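# Sorting mixed donations on a covered table: order, surface and screen

**Category:** Community rooms and shared spaces
**Status:** Open to further answers
**Question reference:** 821

## Question

Our association operates a small welcome room at the Trirgate centre, from which new residents may collect household goods at no charge. Items are received in mixed bags and must be sorted before they are placed on the shelves. At present this is done on one rectangular table covered in teal-blue carpet, with a folding screen of woven panels behind it to separate the work from the seating area.

The practice has been to set goods out in a single row along the back edge of the table, so that the front remains clear for opening bags. Food, toiletries, cloths and soft toys are all placed in the same row in the order in which they come out.

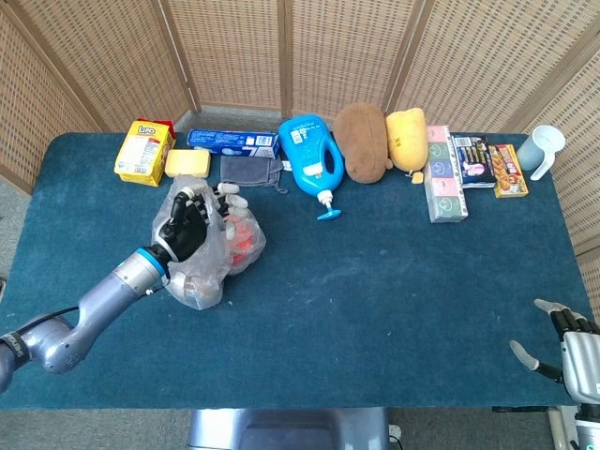
*The sorting table at Trirgate, with snacks, toiletries, plush toys and tissue packs along the back edge.*

Guidance is requested on the following points:

1. Whether a carpeted surface is acceptable for this purpose, or whether it should be replaced or covered.
2. Whether food should be kept apart from toiletries at the sorting stage, given that everything is separated later in any case.
3. How bottles with pump dispensers should be stored. We have had one leak in a cupboard.
4. Whether the woven screen may remain so close to the table.

The budget available is 77 pounds, to be spent before the end of February.

Submitted by: Mafalda Rocha, 2026-01-27

## Answer 1 (accepted by the person asking)

The arrangement described is broadly sound and would not require much expenditure. The points are taken in the order in which they were raised.

**Surface.** Carpet has the advantage that bottles and boxes do not slide or roll readily. Its disadvantage is that it holds crumbs, dust and any liquid that is spilt. It need not be removed. A wipeable cloth or a clear plastic sheet should be laid over the part on which bags are opened, and the remainder vacuumed at the end of each session. Liquid soap is particularly difficult to remove from carpet once it has dried, and scrubbing generally spreads it. Lift off as much as possible with a spoon, then blot with a damp cloth and repeat.

**Food and toiletries.** These should be separated at the first handling. Cardboard snack boxes can take up the smell of soap, and an outer box gives limited protection if something beside it leaks. We recommend that food be assigned to one end of the table and toiletries to the other, with dry goods such as tissue packs between them. Sponges and washcloths belong with the toiletries. A cloth that arrives without packaging should go directly to the laundry bag.

Soft toys should not share the row at all. Place them in a lidded box on receipt and check seams, eyes and labels before they are offered. Where the care label permits, wash them at a low temperature and dry them fully. A toy without a legible label may be surface-cleaned only.

**Pump bottles.** Store upright, in a tray with a raised edge. Most pumps may be locked by pressing the head down and turning it. Where a pump will not lock, a clip or a folded strip of card beneath the head will prevent it from being pressed by neighbouring items. Bottles should not be laid on their sides, even for a short period, unless the cap has been checked.

**Screen.** A woven screen may remain, provided that it stands steadily and does not obstruct an exit. Leave a hand's width between the panels and the table so that goods are not pushed against the weave. Clean with a soft brush or the brush fitting of a vacuum cleaner.

As regards the budget, our own room at Riketow spent 15 pounds on two trays and a plastic sheet. The balance would be better reserved for lidded boxes.

## Answer 2

I would respectfully disagree about leaving the carpet in place. We had a similar table and eventually took the covering off, after a bottle of fabric conditioner had been left overnight. The table underneath was perfectly serviceable. Carpet is also tiresome if you receive rice or sugar in open packets.

No view on the screen.

## Answer 3

Please also consider a written record. At Brivum we keep one sheet per session with columns for food, toiletries, paper goods and toys, and the best-before date is entered for every food item before it leaves the table. Last year nearly 700 items passed through the room and the sheets proved useful when a snack product had to be withdrawn.

Stacked tissue packs should be kept low. The outer wrapping is slippery and a tall stack will lean. Two short stacks take up little more room.

## Comment from the person asking

The replies are acknowledged with thanks. A plastic sheet has been ordered and food will be moved to its own end of the table from the next session. The question of removing the carpet will be raised with the centre, as the table is on loan from the Prajapati hall and may have to be returned in its present condition.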